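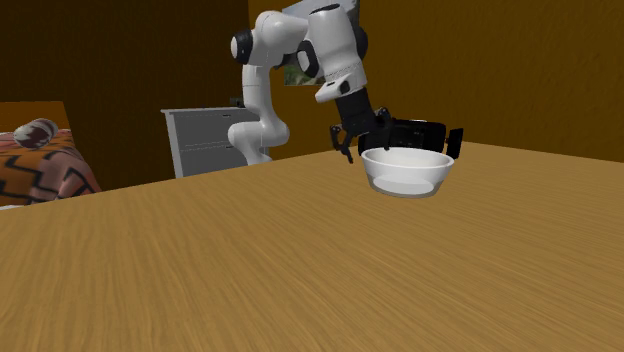 4. Setting up the bowl scene

Guides > Hesareo arm > Flovside simulator > Setting up the bowl scene

By now you should have Flovside installed and the Hesareo arm model loaded (section 3 covers both, and if you skipped it because you were keen to see something move, I do understand, but please go back). In this section we open the bowl scene, fit the Starkness gripper to the arm, and bring everything to the ready pose: arm bent over towards the white bowl, gripper pointing down, fingers open and holding nothing. Every exercise in section 5 begins from that pose, so it pays to take your time over it and then save it properly.

The bowl scene is a bedroom with a large wooden table in front. The arm stands at the far side of the table and you look at it across the top, so "near" in these steps always means near to you, and "left" and "right" are yours, too. I mention it early because the jog buttons can be set to work from the arm's side instead, and then left and right swap over and it all gets rather muddling.

Opening the scene

1. Start Flovside and wait for the status line at the bottom to read Idle. The first start after an update can be slow while it rebuilds its textures. Go and put the kettle on if you like.

2. Choose Scenes, then Rooms, then Bowl. If you are asked whether to keep the current scene, say no unless you have work in it.

3. Press Reset View. You should be looking over the bare near part of the table, with the bed over at the left edge and the arm and bowl further away. If you find yourself staring at a plain brown wall, the view has been saved from someone's earlier session; press Reset View a second time while holding Shift and it will forget the old one.

4. Leave the simulation paused for now. Everything up to "Moving to the ready pose" is easier with the clock stopped.

Note: The bed, the dresser and the picture on the wall are scenery. They have no weight and the arm will pass straight through them. The table and the bowl are solid and will push back.

Fitting the gripper

5. In the parts list, click the last link of the arm, the one marked Wrist. The white housing will show a thin outline once it is selected.

6. Choose Attach, then Starkness, then Two-finger. The black gripper will appear beneath the wrist. Its body ought to sit in line with the forearm; if it juts out sideways, undo, check that you really had Wrist selected and not Forearm (they are next to each other in the list and I have picked the wrong one more times than I would like to admit), and attach it again.

7. Open Links and set the gripper port to 814. The arm keeps its own port, so please don't change that one to match.

8. Press Open. Both fingers should swing outwards on their linkages and stop with a clear gap between the tips. Press Close, then Open again, and leave them open.

Caution: If only one finger moves, do not carry on. It means the two sides have not been tied together, and the first time the gripper closes on something it will shove it across the table. Remove the gripper, save, close Flovside altogether and begin again from step 5.

Moving to the ready pose

9. Set the speed slider to 10 per cent. It will feel dreadfully slow. Leave it there until you have finished this section, please, even though nothing in a simulator can be bent or broken. The habits you form now will come with you when you move over to a real arm.

10. Press Run to start the clock. The arm may sag very slightly as its joints take up the load. A small dip is normal. If it folds up on to the table, the brakes were left off in the model settings; pause, tick Hold Joints, and reset the scene.

11. Using the elbow and shoulder buttons, lift the arm until the elbow is well up and the forearm slants down towards the bowl. I like to do the shoulder first and the elbow second, but you can go back and forth between them quite happily.

12. Turn the wrist until the gripper points downwards, following the line of the forearm. It needn't be perfectly upright, as a slight tilt suits the later exercises very well.

13. Change to straight-line jogging with a step of 50 mm and bring the gripper in over the far area of the table. As you come close to the bowl, change to the smallest step. You want the right finger down towards the left side of the rim, with the left finger out over the table beyond it.

14. Look at it from more than one side. From the standard view the right fingertip can seem to be touching the rim when it is simply behind it, so swing the view round to the left and check for daylight between the two. The contact light in the status line should be off as well.

Caution: If the bowl jumps, slides or tips when you run the clock, the finger was overlapping it. Pause, choose Reset Objects (which puts the bowl back upright without disturbing the arm), jog the gripper upwards by a step, and try again.

Saving your work

15. With the arm still and the contact light off, choose Poses, then Save As, and call it READY. Capital letters, please. The exercise files look for that name exactly and will complain about anything else.

16. Jog the arm well away from the bowl, then choose Poses, READY, Go. Watch it the whole way back. It should arrive without brushing the bowl, and if it sweeps in too low, add a waypoint above the table and save that as ABOVE.

17. Save the scene under your own name. The original is shared through the Tsai folder and will be overwritten whenever we update it, along with anything you have left inside.

If the picture on the wall flickers when you turn the view, lower the shadow setting by one notch. It does no harm to the simulation, but it does get tiresome after an hour.

Section written by Tumelo Jacobs, last checked 20th September. Corrections are very welcome, particularly for step 13, which I have rewritten twice and am still not quite happy with.

Next: 5. First exercises with the bowl

2 comments · 10 shares

We use cookies to remember your place in the guide. Accept | Manage settings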